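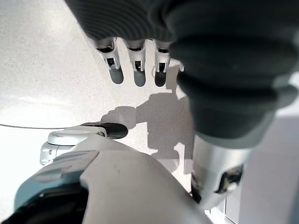 Nest Rosser would throw out half of any demonstration set before training on it, and says the hard part is choosing the half. Nour Karam, who runs collection for the Prikberg project at Fosow, keeps nearly everything and labels it instead. The two have worked on the same data for most of a year.

Karam defends her approach on cost. "An operator hour is the most expensive thing we buy," she said. "If a grasp fails, I still have the joint angles, the wrist view and the finger positions. I mark it failed and it stays in the store."

Prikberg records people driving a multi-fingered hand by remote control. Each recording is called an episode and is capped at 90 seconds. The current release, which the group calls Galindo, holds 2000 episodes from one site. A second site at Kakham began recording in November and has added 300, of which 245 passed review.

Rejections at Kakham were mostly a timing problem. The wrist view and the joint log came from separate clocks, and the gap between them grew over a long shift. "You would see the finger close before the command to close it," Karam said. "A model will learn that if you let it." The clocks are now matched at the start of every episode, and the offset is written to the file header.

Rosser's concern is with the operators. New ones pause often, correct twice and approach from the same side. "The policy copies the pause," Rosser said. "It gets near the object and sits there, as it was taught." The training code now trims any stretch where no joint moves beyond a set threshold, except just before contact, where slow movement carries information.

Both agree on the value of the wrist view. It shows the fingertips at close range through most of a reach, and it moves with the arm. It also takes in the robot's own shadow and parts of its body, and these change with the pose. Rosser does not mask them out. Early tests with masking gave a model that did well under the lights it was trained on and poorly under any others.

Start positions are drawn from a list before each session, and the operator does not choose them. Karam added this rule after finding that one operator's episodes nearly all began from the same elbow angle. "He was comfortable there," she said. "The data said the robot was too."

The next release will carry both sets of labels, Karam's outcome marks and Rosser's trim points, so that users can filter for themselves. Rosser still expects to train on the smaller set. Karam has asked for the results on the full one to be published beside it.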